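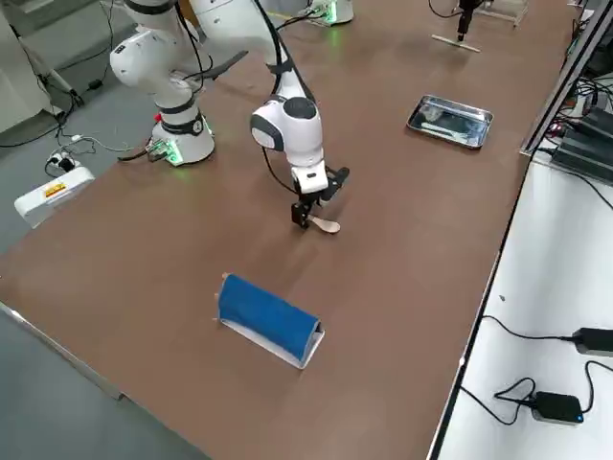

7. Running the table demonstration on an open day

This section is for the person who stands at the table while visitors are in the room. It assumes the cell has been set up and checked as described in section 6. Settings given are the ones used at the Gostton site. If you are at Pletitz, use the speed card kept with your own cell.

The demonstration uses both arms on the brown table. One arm holds a wooden spoon by the handle. The other stays in its parked position until step 9.

7.1 Before the doors open

1. Read the last page of the cell log. If the previous operator left an open fault, do not run the demonstration until Raffaele Marras or Souad Saber has signed it off.

2. Walk around the table. Push cables back from any place where a visitor could catch a foot.

3. Look at the base of each arm. Both should show green. Any other color means the arm is not ready - go to 7.4.

4. Set out the items. The steel tray goes toward the back of the table, the blue cloth in front, rolled. Leave open table between them. The spoon needs this space.

5. Load program 739 from the Karaki menu. Check the name on the screen as well as the number. Program 739 was changed in August and the old version may still be on some tablets.

6. Set the speed to 32 percent. Do not go higher with visitors present, even if a group asks for it.

7. Run the program once with no one at the line.

CAUTION: Keep hands off the table while either arm is enabled. An arm that is standing still may be waiting for its next command.

7.2 With visitors

8. Bring the group to the floor line and wait until everyone is behind it. The limit is 21 people, children included. Larger groups are split at the front desk.

9. Say out loud that the arms are about to move, then press Start. The spoon arm moves first. The second arm leaves its parked position when the spoon arm pauses.

10. When the spoon is being held above the table, press Hold. This is the best time to talk. Point out the gripper fingers on the handle and the wrist joint behind them. Most people ask how hard the gripper squeezes. The force is set in the program and does not change during the run.

11. Press Resume. If someone has stepped over the line, wait until they are back.

12. At the end of the run, both arms return to park. Press Disable before you turn away from the table to answer questions.

Note: Visitors may take photos from behind the line. Please ask them to turn off the flash, as it can upset the wrist camera and stop the program.

Note: If the group is short of time, skip the pause in step 10. Do not skip step 12.

7.3 Changing the spoon

The handle wears where the fingers close on it. Change the spoon if it turns in the grip.

1. Press Disable and wait for the message "Arms off" on the tablet.

2. Hold the spoon with one hand and select Open Gripper with the other.

3. Put in the new spoon with the bowl facing away from the gripper. Select Close Gripper.

4. Tug the spoon lightly. If it slides, open the gripper and start again from step 2.

7.4 If something goes wrong

Spoon dropped: Press Hold, then Disable. Leave the spoon where it is until the arms are off. Restart from step 5 in 7.1.

Arm stops partway: Read the message on the tablet. Code 2 is a lost camera signal and can be cleared once. If it comes back, end the demonstration and send the group on to the Drirkura display.

Base light not green: Do not enable the arm. Call Souad Saber.

Anything you are unsure of: Press the emergency stop. You do not need permission to use it, and the reset steps are in section 9.

Section revised 20 Sep 2026 by Ginevra Longo. Send corrections to her with the step number.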